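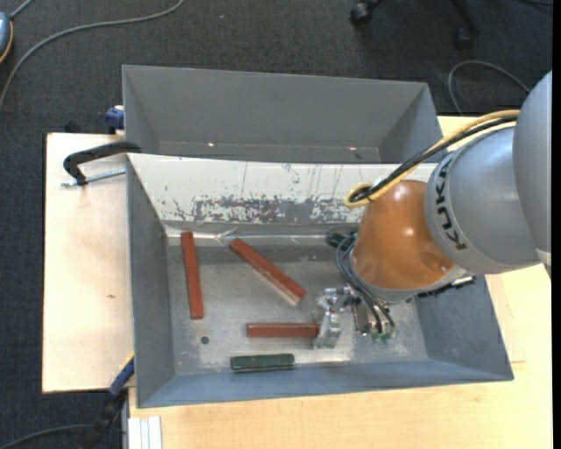
An Afternoon With the Bin Pickers

The building has no sign facing the road. Visitors to the Wuvemlow open day on May 22, 2024, found it by following the parked cars down the side street and in past the loading dock, where Lies Bosman was handing out name stickers and telling people where the coffee was.

Wuvemlow is a small engineering shop in Pristodstead that works on one problem: getting a robot to take parts out of a bin when the parts are not lined up. It opens its workroom to the public once a year. Most of those who came this time were from local manufacturers, with a few teachers and a handful of students from the technical college.

The workroom is carpeted. The building used to be rented as offices, and the company never got around to pulling the carpet up. The main demonstration took place at a wooden table with two gray metal bins set one behind the other and held in place with clamps. A KUKA arm reached over from the side and worked in the front bin, where red and green bars lay at different angles.

Raimo Oksanen ran the demonstration. He has worked with industrial arms for most of his career, first at a packaging plant and then at Genard, a maker of farm equipment, before he came to Wuvemlow. He talks to a crowd the way he might talk to one person, and he does not raise his voice when the room gets loud.

"Everybody asks why we use bars," he said. "A bar is an annoying thing to pick up. It can lie flat, it can lean on the wall, it can lie on top of another one. If you grab it by the end, it swings."

A bar leaning against the side of a bin is one problem, he said, and a bar lying close to a wall is another. In the first case the arm has to come in at an angle. In the second, there may not be room for a finger on both sides. The software has to choose which bar to go for first, and the order matters, as taking one can shift the rest.

Marichka Kovalchuk writes most of that software. She stood at a laptop on the other side of the room and answered questions between runs. The longest discussion of the afternoon was about shine. Bare metal reflects the room lights, she explained, and bright spots on the floor of a bin can confuse the system about where a part ends. Some shops coat their bins or line them. Wuvemlow prefers to work with bins that look used.

"Our customers have had their bins for fifteen years," she said. "They are scratched, the finish is coming off. If it only works in a new one, they can't do anything with it."

The company keeps a log of every attempted pick. The week before the open day it recorded 2273 attempts, and 1487 of them ended with a bar set down in the right place on the first try. Kovalchuk put both figures on a sheet of paper and taped it to the wall by the door. Several visitors took photos of it. One man from a stamping company asked whether it was wise to show a number like that to possible buyers.

She told him the number from January was a lot lower.

Poul Thoroddsen, who founded the company, spent most of the day near the door talking about money. The first job under contract is for Kramer, a hardware supplier that wants metal stock moved from bins onto a feed line during the night shift. The contract covers 10 stations. Thoroddsen would not give a price. He did say that the arm is the easy part to budget for, and that fixtures, cables and time on site make up more of the bill than customers expect.

He was asked several times about jobs. Kramer has trouble filling its night shift, he said, and the workers there now will be trained to run the stations. A woman who had worked nights at a foundry told him she had heard that before. He agreed that she probably had. They went on talking for a good while, and later she was over at the table asking Oksanen how the gripper was fastened to the wrist.

The gripper drew more interest than the arm did, at least among the machinists. Its fingers were made in the shop by Hafþór Stougaard, who had a tray of earlier versions to pass around. The first ones were too thick at the tip and could not get down beside a part that lay against a wall. Later ones were thinner, and bent. The current finger has a flat, slanted end, and he changes it often. Files and a small vise were on the bench behind him.

"I make one, they break it, I make another one," Stougaard said. He guessed that a finger costs him half a day — more if the brackets have to be changed too.

Sign-in sheets at the door showed 230 names by closing time. Bosman said that was more than last year, and that the parking had been a mess. She had already spoken to the dental office next door.

Wuvemlow plans to install the first station at Kramer in the fall. Until then the table stays where it is, and school groups can arrange a visit by calling the office in the morning. Closed shoes are required in the workroom.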